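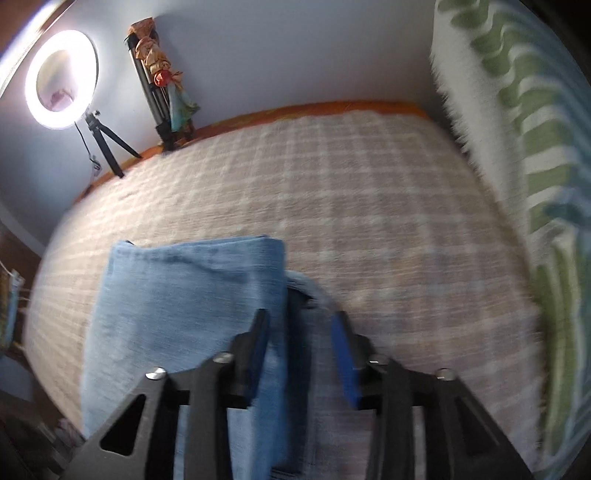

1/ Our robotics club project for this term is teaching a machine to fold laundry, and I promised Dalva Medeiros, who supervises us, that I would write down how the work goes while I still remember it. So this is a thread. We do not begin with the robot. We begin with a bed, a checked blanket and a pile of towels, and with grippers that a person holds in the hand and moves like a robot would. The light blue towel folded into a thick rectangle is one of our easy ones. The darker blue cloth between the fingertips is smaller and curls at the edge, and small cloths that curl are what I want to speak about today.

2/ First, the plan. We are six students. By the end of the term we must have 270 folding demonstrations which we are not ashamed of. On 19 September 2025 we had 40. My co-writer for the report, Arif Hettiarachchi, says this is a normal speed for the first weeks. I am less calm than Arif.

3/ A demonstration for us is one cloth, from lying anyhow to folded, with no pause longer than a breath. If you stop to think in the middle, the recording keeps your thinking and the model will learn to stop also. Last May the older group trained on such recordings and their arm waited over every towel like a person who has forgotten a name.

4/ The fingers. We have blue pads on the inner faces of the fingertips. I like them. The cloth does not need much pressure if you approach it well, and if you approach it badly more pressure will not save you. I have a small note about this taped in my notebook: "come low, close slow". It rhymes by accident.

5/ About names, because people asked after the last thread. We give the folding patterns names so that we can shout them across the room. Prulham is in half and again in half. Dogar is in three parts, the long way. Cedix is the one with the rolled end, which I personally think we should remove from the list, but I was outvoted.

6/ Choosing where to grip is harder than the folding. With your own hand you never decide this, your fingers feel for the edge and find it. With a gripper you must look, choose one point, and go there. New people always choose the middle of the cloth, because it is the nearest part. Then the whole towel comes up like a tent and both corners fall under.

7/ So our rule for a cloth that lies rumpled is:

- Look for a corner that is free. If you see one, go there and do not be clever.

- If there is no free corner, pinch a fold and lift it a little, then see which corner shows itself. Keep the second gripper near, at the side, so that it can take the corner when it comes.

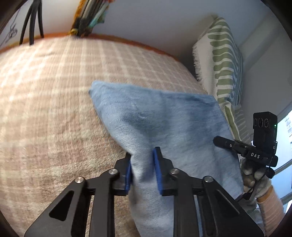

- When both grippers hold cloth, pull apart gently until the edge between them is straight. Only then begin Prulham or Dogar. If the edge is not straight at this moment it will never be straight later.

- Put down, open the fingers fully, and go straight up. Many good folds were destroyed because somebody moved sideways with the fingers half open.

8/ On the second point we have a disagreement. Arif prefers to shake the cloth open, one time, quickly. It looks very nice and it is faster. But I have compared, and from my shakes I could keep far fewer recordings than from my slow lifts. Dalva told us to record both and let the training decide. It is a fair answer, though I was hoping she would say that I am right.

9/ A word on being tired. After 80 folds in one afternoon my wrist starts to turn inwards and I do not notice it until I look at the recordings in the evening. Now we change person more often and we keep a paper list next to the laptop with who did which ones. If you are starting a project like this, please make the paper list on the first day. We made it late and we still have a folder where no one knows whose folds they are.

10/ What comes next: the Ullier student meeting, where we have a table and a short talk. We will show the recordings and the first trained model, even if it folds only Prulham and only on a good day. Arif makes the slides. I make the towels ready - this means I wash them, and my flatmates have begun to ask questions.

11/ If your club also works with cloth, please write to me what you do with thin fabrics. Towels are forgiving, they stay where you put them. We tried a pillowcase once and I do not want to describe it.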